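sorting line update from the Wiltden building, since a few of you asked 1/

paper pile going down one piece at a time, crumpled sheets and wrappers first

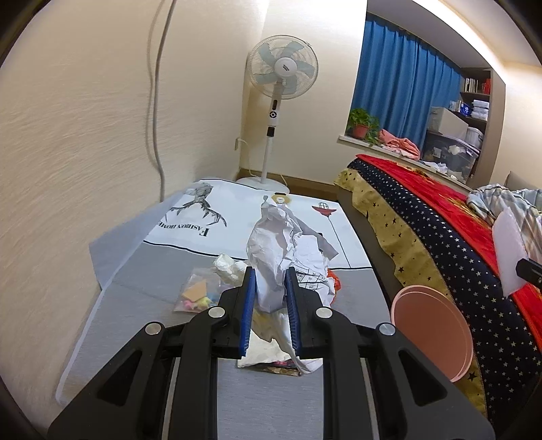

Did anyone lose their job over the automation? None so far. 4 people moved off hand picking, 2 to checking and 2 to repairs, same pay.

2/ what changed is the pace. used to be you picked, you chatted, you looked up when you felt like it. now Plolloma sets the rhythm and you fix what it flags

3/ flagged 87 pieces on my shift. mostly thin stuff, tissue, clear bags. hands still better at that imo

4/ my wrists feel great tho. 1000 picks a shift by hand was no joke, dont miss it

5/ do miss the talking. checking station faces the wall, teh repair bench is down the hall. asked if we can turn the desks, waiting to hear

6/ Wurnbridge site gets theirs in July. if you work there, ask about break times BEFORE it goes in. ours got moved and we found out from the schedule

7/ ok break over, more tonight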